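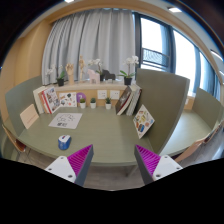 Murali Chettiar asked whether any of the findings on desk tidying could be of use to a household that has no robot and no intention of buying one. The question was put after the February talk, and the page has been arranged with it in mind. The advice concerns shared desks and study tables. It draws on the Nestinum study, in which tidying was demonstrated by hand with a held gripper and the recordings were then used to train a robot arm.

How the study was carried out

People working on the study were given a gripper to hold and asked to put desk items back in their places. A camera on the tool recorded each attempt from the position of the hand. The study collected 2000 demonstrations at 42 desks. The trained arm was then tested at desks it had not met before, where it returned the chosen item to its place in 82 per cent of trials.

The failures were examined one by one, and most of the tips below come from them. Items that the arm could not pick up were very often items that the demonstrators had also fumbled.

Small boxes and cartons

Leave a finger's width on both sides of any small box. A carton pushed against a wall or a book can be gripped from one side only, and is usually knocked over before it is lifted. In the study, moving such items a short distance into the open removed the greater part of these errors.

Place the box square to the front edge of the desk. Demonstrators approached it more directly and needed fewer second attempts.

Paper and cards

Loose sheets were the hardest items for person and machine alike. A sheet lying flat on a smooth top offers no edge to hold. Slide it towards the front of the desk until a corner overhangs, then take the corner.

Cards and thin picture books may be leant against a shelf or partition, provided that the foot is set well forward. A card standing almost upright will fall when its neighbour is moved. Ilango Mathew, who repeated this part of the work with the Rilitz gripper pads, found that ridged pads held card well but left a faint crease when closed too firmly. The same applies to pegs and bulldog clips at home.

Books

Books that lean should all lean the same way, and the heaviest should stand at the end. Where two books lean towards each other, taking one brings down the other. A short stack kept upright against a side panel gave no trouble in any trial.

Plants and ornaments

Keep potted plants in a row with a clear gap between them, and always lift by the pot. Training recordings in which the demonstrator touched the leaves were set aside, as the arm copied the habit faithfully.

Jointed wooden figures and other tall ornaments are best kept on a shelf above the working surface. They were not handled in the study, but a raised shelf kept them out of the path of the arm – and will do the same for a sleeve or a duster.

Sockets should remain within reach. Set plants a little to one side of them, and water those plants at the sink.

Order of work

Clear the front of the desk first and work towards the back. Demonstrations made in this order were shorter, and the arm trained on them made fewer collisions with items it had already put away. Starting at the back means reaching over everything else twice.

Allow two passes. The first is for items that have a fixed place; the second is for whatever remains. Attempts to do both together produced long pauses in the recordings, and the arm learned the pauses as well.

Light

Draw the curtain partly across if strong daylight falls on a pale desk top. White paper was missed most often in the late morning at desks facing a window.

A printed version of these notes, with the table of results by item, may be requested from the Iyer reading room.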